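I had been trying to get half an hour with the month-end lead at Drivesstead since November, and every time I asked, she was closing something. So when a slot finally opened up I took my laptop and a sandwich down to her desk and we talked while a report ran. She asked me to leave her name off this, mostly so that the other offices don't start calling her directly, and I said fine.

We were supposed to talk about bank reconciliations. We did, eventually, but first she wanted to tell me about the suspense account.

"When I got here it had 306 open items in it," she said. "Some of them were older than my car." I asked what kind of items and she laughed. "Everything! Customer payments with no reference, a refund from a phone company, one transfer from Namcombe that was just labeled 'as discussed.' Discussed with who? Anyone who'd know had left."

Her way of clearing it was pretty plain. She sorted the list by amount, printed it (yes, on paper) and did 16 lines every afternoon before she let herself open email. The big ones went first, and then she switched to the oldest. I told her I'd have gone for the small easy ones to feel good about myself, and she gave me a look.

"The small ones are the worst," she said. "You can spend a whole morning chasing four dollars. I had to learn to set a limit and get it signed off by the controller. Under the limit, if I've looked twice and written down where I looked, it goes on a list for write-off."
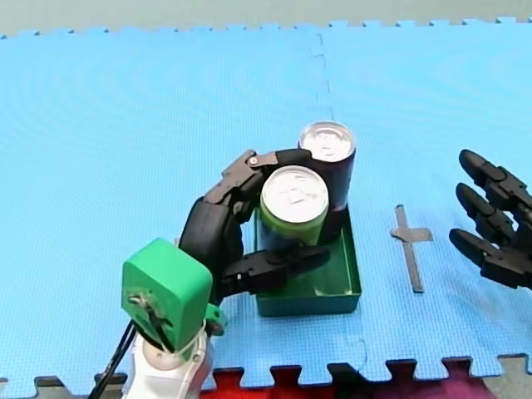
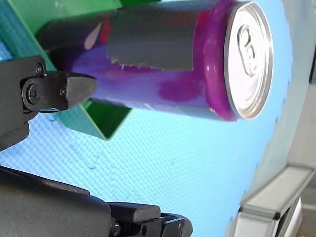 Finance Operations Team, Shared Services

So, bank recs. Drivesstead has three main accounts, plus the one that came over with the Alcantara office, and that last one is the reason she drinks so much coffee. The Alcantara bank sends its statement in a layout that doesn't match anything else, so the import drops the second line of every description. For a long time people just matched on amount and hoped.

"And that works right up until two customers pay you the same amount in the same week," she said. She had one of those last year, two payments of $100, applied the wrong way around. Both customers got a reminder letter, and both of them called, pretty annoyed. "It took me ten minutes to fix and two weeks to be forgiven."

Now she pulls the full descriptions into a separate sheet and does the Alcantara account first thing, while she's still fresh. The other three she does daily too, which surprised me. At Rilalstead, where I worked before, we did ours once a month and it was a miserable two days with the door shut. She said daily takes her 30 minutes for the lot, and that by month end there's hardly anything left to do except the outstanding checks.

I asked what she does about old checks that never get cashed, because I always hated those. "I call people," she said. "I know, it's very old-fashioned. But half the time the check is in a drawer, or they've moved, and they're happy to hear from me." If she can't reach anyone it goes to the person who handles unclaimed property, with a note of every call.

By then the report had finished and she was already scrolling through it, so I got one more question in. What would she change if she could? She didn't even look up. "Payment references. I'd make the field required and I'd make it longer."

She still has nine items left in suspense, by the way, and she let me see the list. "As discussed" is at the top.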